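Bedspread

December 22, 2022
By Florence Sawatzky

A bedspread is the outermost covering of a made bed. It lies over the sheets and blankets and in most cases reaches to the floor or close to it on the open sides. The word is often used loosely for any top cover, including the coverlet, which is shorter and stops a little below the mattress, and the comforter, which is filled and meant to be slept under.

Early household records in many countries list bed coverings among the most valuable goods in a home. A good cover was passed down, mended and cut into smaller pieces when it wore thin. Power looms lowered the price of woven covers in the nineteenth century, and patterned spreads came within reach of ordinary families.

In the Plenden district, the local form is a heavy white cotton spread with a raised pattern, known as a Torkska. It was woven in 3 panels and sewn together by hand, and a full set of panels took a household most of December to finish. The Prarari mill began making the spread by machine in a width that needed no seams, and hand weaving declined soon afterward.

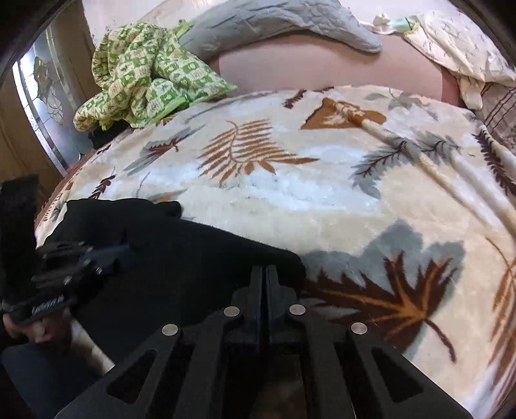 Abdel Rahman has objected that the seamless spread should not carry the older name at all, as the joined panels were to his mind the mark of the type. The district museum uses the name for both and labels them by method of making. Its collection holds 34 spreads, of which 30 are hand woven.

Care depends on the fiber. Cotton spreads may be washed in warm water and dried flat. Wool and silk are usually aired and brushed, and are stored rolled to prevent hard creases. Fringes should be combed out by hand while damp.

Use of the full-length bedspread fell in the later twentieth century as filled covers became common. It remains in regular use in guest rooms and in warm climates, where a light cover is preferred.

See also: coverlet, counterpane, quilt, valance

This site uses cookies. By continuing to browse, you accept our cookie policy.

Contact | Copyright | Back to top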